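Ring shop notebook, February
Entry by Piyumi, with notes from Mahtab added in the evening
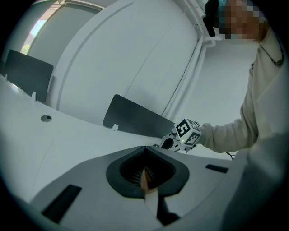 Where things stand

Grimlow wants the ring back in the hall by 9 in the morning on show day, which gives us less time than last month. The semifinal is the main event and there is a ladder match on the undercard, so the boards will take more than the usual beating. Mollah is running the lights again and needs the northeast post clear for a cable drop. I told them yes, provided the cable goes outside the turnbuckle.

Ropes

Top rope on the hard camera side was slack after the last card. Took it down, cut the old tape off and checked the core all the way along. No broken strands. The slack was in the turnbuckle at the southwest corner, where the threads have worn. Swapped the turnbuckle, put the old one in the scrap bin with a red tag so it doesn't wander back into the kit.

Retaped top and middle. Bottom rope can wait another show. We used the Firkix tape on the top and the old stock on the middle, so we can compare. The Firkix goes on tighter but it leaves a ridge at the overlap if you rush, and Mahtab's wrestlers will feel that on a springboard. Go slow at the corners.

Boards

Turned all the boards and numbered them again, the old numbers had rubbed off. Board 7 has a split running in from the end, maybe a hand long. It held when two of us jumped on it but I don't want it under the middle. Moved it to the apron edge on the timekeeper's side, where hardly anyone lands. Order a replacement before the next card. Board 10 is fine, the creak everyone complains about comes from the bracket under it. Tightened, still creaks a little.

Padding

Foam is flat in the center. Rotated the two middle sheets to the outside. This is the second time we have done that with the same sheets and there is not much left to rotate. Asked Grimlow for new foam, waiting to hear.

Canvas

Washed it, hung it over the rail, got most of the marks out. The patch near the logo is lifting on one side. Stitched it by hand and then glued it. Don't fold along the patch.

Ring mic

Clikier sent the replacement mic for under the ring. Mounted it on the center beam with two clamps and a rubber pad. First try, every bump clipped. Turned the gain down to 70 on the mixer and the bumps were clean but we lost the talk on the mat, which the commentary people like to hear. Tried it again nearer the apron and that was better. Leave it there for the show and ask the sound desk afterward.

Mahtab's notes

Ran the ropes with four of the trainees after the retape. Top is good. Middle is a bit stiff compared with the top, could come down half a turn. Took bumps in all four corners and the center. The center feels hard, same as Piyumi says above. I've told both semifinalists, and one of them is dropping the superplex unless the foam turns up.

Also the steps on the red side rock. One foot is missing its rubber cap.

To do

Half a turn off the middle rope
Rubber cap for the red side steps
New board to replace 7
Chase Grimlow on the foam
Count the tag ropes, one was missing when we packed up
Tell Mollah which post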